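Sport Basics for Kids: How the Basketball Shot Clock Works

Last updated: November 25, 2024

Search this site Enter a word Go

By Þröstur Lund

A basketball game has two clocks. The game clock shows how much time is left in the quarter. The shot clock shows how long the team with the ball has left to shoot. This page is about the second one.

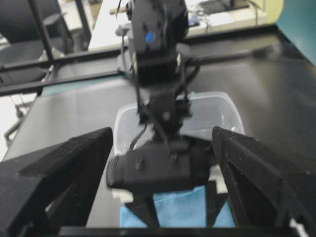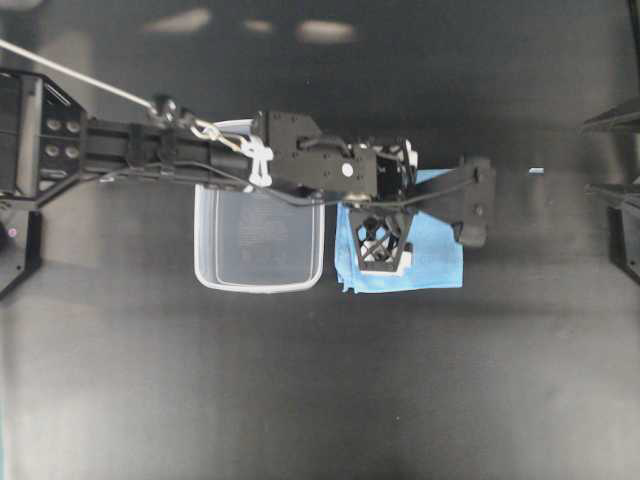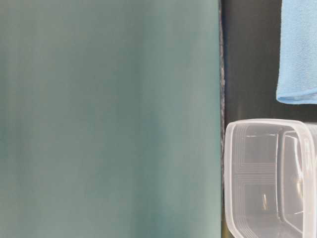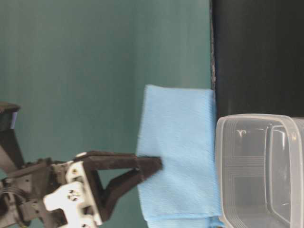 What the shot clock does

When a team gains control of the ball, the shot clock starts at 24 seconds. It counts down to zero. Before it gets there, the team must take a shot, and the ball must then touch the ring or go in.

If neither happens, a buzzer sounds and the other team is usually given the ball. This is called a shot clock violation. No points are taken away.

The ball only has to leave the shooter's hand before the buzzer. It can still be in the air when the buzzer sounds. If it then goes in, the basket counts.

When it goes back to 24

The clock resets to 24 seconds when the other team gets control of the ball. A quick tap by a defender is a touch, and a touch does not give control. The clock keeps running.

When it goes to 14

Sometimes a shot hits the ring, misses, and is caught by the same team that took it. That team is already close to the basket, so it needs less time. Under international rules the clock is set to 14 seconds.

Why there is a clock at all

Before shot clocks, a team that was winning could hold the ball for minutes at a time. The other team could only chase it or foul. Scores were low, and some crowds went home early. Professional basketball in the United States brought in a 24-second limit in 1954.

Who runs it

A person called the shot clock operator sits at the scorer's table beside the court. The operator has a start button, a stop button and a reset button. If the operator makes a mistake, the referee can stop play and have it corrected.

Do junior games use one?

Many do not. Younger players need more time to dribble, pass and look around. In the Wurari junior league, teams aged 15 and over play with a shot clock from January. Younger teams use the game clock only.

Try it at practice

Ask a friend to count down from 24 aloud while your team passes the ball. Shoot before zero. Then start from 14 – most groups find they have time for two or three passes.

Words to know

Possession: having control of the ball.
Violation: breaking a rule without fouling anyone.
Offence: the team trying to score.
Defence: the team trying to stop them.

Related pages
What is travelling?
Why is the three-point line curved?
How a jump ball works
Netball and basketball: the main differences
Counting team fouls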